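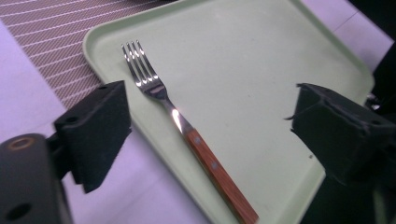
Progress report to the Ballora fund, Friday, April 2, 2021
Umside lunch kitchen, trays and cutlery

The grant has now been turned into trays and forks, as promised. We bought 254 mint-green trays from Skomow and the same number of forks with riveted wooden handles. The trays have a matte finish that the catalog called forgiving. It shows smudges and scuffs very nicely, and we have stopped apologizing to visitors for them.

The forks are popular, and a few have gone home with their admirers. They are washed by hand, a rule the kitchen greeted with the enthusiasm you would expect. Quintero has agreed to replace 3 with split handles and is still thinking about the drying rack, which arrived in a color we did not order.

Spent so far: $600 on the rack and shelving, plus the tray and fork invoices already sent to you. Still to do: 30 knives to match, and labels for the shelves. We expect both by July.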